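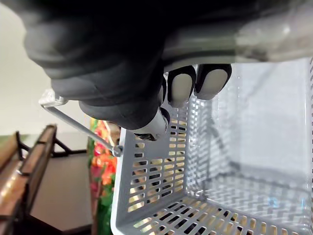
腕部相机,提篮工位。三指在篮口内侧,拇指端在外侧,篮内为空。

周三,工作记录

接上次。本周题目还是“拿购物篮”,属于家务与店内杂务清单里的搬运类。Kam-wah Poon 的意见是先别谈整段任务,把抓篮沿和抓提手两种办法分开评。同意,今天只做前者,提手留到后半段看了几次,数据不全,不计入结果。

一、目的

清单上每项杂务要给一个结论:能交给机器、有人看着能交、现在不能交。提篮这一项此前写的是“有人看着能交”,依据是九月初的几次演示。演示不算测试,当时篮子位置是摆好的,起始姿态也是挑过的。这次要换成有记录的数据。

二、配置

手:Vundine 三代,外罩未换。拇指端为白色件,其余指腹为浅灰垫。
控制:Kirnik 策略,上周的检查点,未重新训练。
记录:Fester,腕部视角加一路固定机位。固定机位的时间戳仍有漂移,对齐靠开头拍一下桌面,待修。
篮子:灰色塑料,侧壁开长方孔,金属丝提手,握把为透明塑料件。
场地:走廊一侧,长椅旁。没有清场,长椅和花都留着。Tu 项目的要求是背景不得专门布置,我认为合理,但这样一来光照条件每半天就变一次,要在记录里注明。

三、步骤

1. 篮子放定位区内,朝向随机。朝向由 Chin-lung Tsai 掷骰子定,不由操作的人定。
2. 手从上方接近,拇指在篮壁外,三指在内,夹住上沿。
3. 上提 240 毫米,保持 5 秒。
4. 放回,松手,退开。
5. 记成败、滑移、篮体倾角。

成功的标准:保持期间篮底不触地,滑移小于一个侧孔的高度,放回后篮子不翻。三条缺一条即记失败。上次有人把“提起来了但放翻”记为成功,那几条已改。

四、结果

共做 35 次空篮。没有加载。

成功 26 次,失败 9 次。失败分类如下:
接近时拇指端顶在篮沿上没有落到外侧,4 次。
夹住以后上提过程中篮体绕夹持点转动,放回时翻倒,3 次。
提手干涉,2 次。

第一类是老问题。拇指端那块白色件比指腹垫硬,顶到篮沿以后策略没有后退再找的动作,只是继续向下压,压到力限停机。人遇到这种情况会往外拨一下再下去,这个动作训练数据里很少。Tsai 翻了上个月的示教记录,示教的人几乎都是一次对准,没有失败以后纠正的片段。所以不是模型没学会,是没有给它学。下一轮示教要专门录对偏以后怎么改。

第二类属于抓法本身的限制。夹一侧篮沿,重心必然在夹持点一侧之外,篮子会往下垂。空篮垂得不多,手能顶住;装了东西就不一定。用指间摩擦去抵一个力矩,效率很低,指腹垫也磨得快。人提篮用提手,道理在此。

第三类里,提手倒向哪一边对结果影响很大。倒向夹持一侧时,金属丝会从手掌下面经过,握把那一端从手的另一侧伸出来。多数时候不碍事,但有两次松手后手指退开时带到了金属丝,把篮子拖离定位区。策略看不看得见提手,目前不清楚。腕部视角里金属丝很细,握把又是透明的,深度基本是空洞。Poon 建议在握把上贴一圈哑光胶带,我不赞成。贴了能好,但外面的篮子没有胶带,这个数字拿出去没有意义。先记为感知缺陷。

五、时间

单次从开始接近到退开,中位数 19 秒。同样的动作我自己做,三秒以内,而且不用看。这个差距在清单里要写明。以前的表只有成功率一栏,看的人容易把成功率理解成“可以用”。一个人整理一排篮子,边走边顺手就收了;机器要停下、对准、夹、提、放,中间还要等一次力传感器归零。归零那段占了将近四分之一,可以优化,其余的不好压。

六、加载试探(不计入统计)

篮内放了一包 1000 克的米,朝向固定为最有利的一种,做了几次。能离地,但篮体转得明显,篮底一角先起,另一角拖着。第三次开始指腹打滑,停止。结论很清楚,夹篮沿只适合挪空篮,不适合搬东西。

随后改抓提手,手动遥操作。先把提手拨立起来,再从下面钩住握把。拨立这一步遥操作也不好做,提手在铰接处阻尼很小,立到一半会倒回去。两根手指拨、一根手指挡,勉强可以。Tsai 做成了,我没有做成。策略目前完全没有这个动作。

七、对“能不能干活”的判断

空篮归位(从地上挪到叠放处):条件限定以后,可以交,要有人看着。条件是篮子单个放置,周围留出手的空间,提手倒向远离夹持的一侧。最后一条在实际场合里没有人会保证,所以表里仍然写“有人看着能交”,不升级。

装货提篮:不能交。原结论下调。

叠篮:没测。叠放要求提手先放平,两个篮子之间还要对正,估计比提篮难。先空着,不要凭印象填。

家务里类似的物件,比如洗好的衣服装在篮里从一处搬到另一处,两只手各夹一侧上沿应该比单手好很多,力矩问题基本消失。但双手的台子要等 Tu 那边腾出来。单手方案不必再往加载方向花时间。

八、其他

下午光从另一侧进来以后,篮内壁很亮,腕部图像在这一块接近过曝,侧孔边缘变得不清楚。9 次失败里有 5 次在下午。样本小,不作结论,但曝光应当锁定再测一遍。目前是自动曝光,手的外罩又是深灰的,手一进画面,曝光就往上抬,篮子就更亮。这个毛病和算法无关,改设置即可。

指腹垫做完以后检查过,右侧那根边缘有轻微起翘,还能用。备件在二号柜,剩一套,已经请 Poon 下单。

力限停机后重新上电约两分钟,今天停了四次。停机时手还夹在篮沿上,要先手动松拇指再上电,顺序反了会把篮子带起来。已写在台边的纸上,后来的人照做。

九、待办

锁曝光,重做空篮,朝向序列沿用今天这一份,便于对照。
示教补录:拇指端顶到篮沿以后的纠正动作。录的时候故意偏,偏多少由掷骰子定。
Fester 时间戳漂移,Tsai 看。
清单表加“单次用时”和“人工用时”两栏,旧条目补填,补不出来的留空。
滑移现在靠事后看图数侧孔,太慢,而且两个人读数不一致。考虑在篮外壁内侧做标记,标记不能进腕部视角。
提手拨立单独立项,不再挂在提篮下面。

原始记录已传,目录名按工位加批次。失败的那几条都留着,请勿删。

补记:晚上重看了提手干涉的两条。第二条里手指退开的方向其实没有问题,是松手顺序不对,拇指先松,三指还搭在内侧,篮子往外倒了一点,金属丝才碰到手掌。这一条改归到第二类也说得通。分类先不动,备注栏里写明,等 Poon 看过再定。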